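About Us

Leltano is a small company for robot work on the table: picking, placing and sorting of things that people have at home or in a shop. We started with two rooms and one table. Today we are 26 colleagues, and our partners Bisell and Masero send us their goods for trials.

Twice a year we open our workshop to visitors. The last open day was on 22nd January, and the next one is planned for November. Guests stand near the work table, ask what they want, and follow the two arms at a rack with small containers and boxes. Please wear closed shoes, the floor is concrete and there are cables on it.

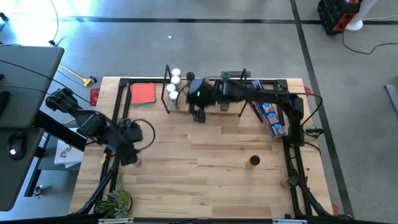

What Visitors Can See

Every demonstration is made with common objects. We like glass jars very much, they are smooth and heavy for their size, and a gripper must hold them with care. Our team explains how the fingers are set and answers questions also from children. After the demonstration there is coffee, and you can speak with the engineers of our Pelupessy project, who prepare the software for both arms.

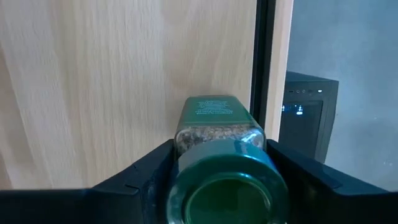 A glass jar with green lid between the gripper fingers, Leltano workshop

School classes are welcome in groups up to 26 persons. The visit is free of charge. Please write to us two weeks before.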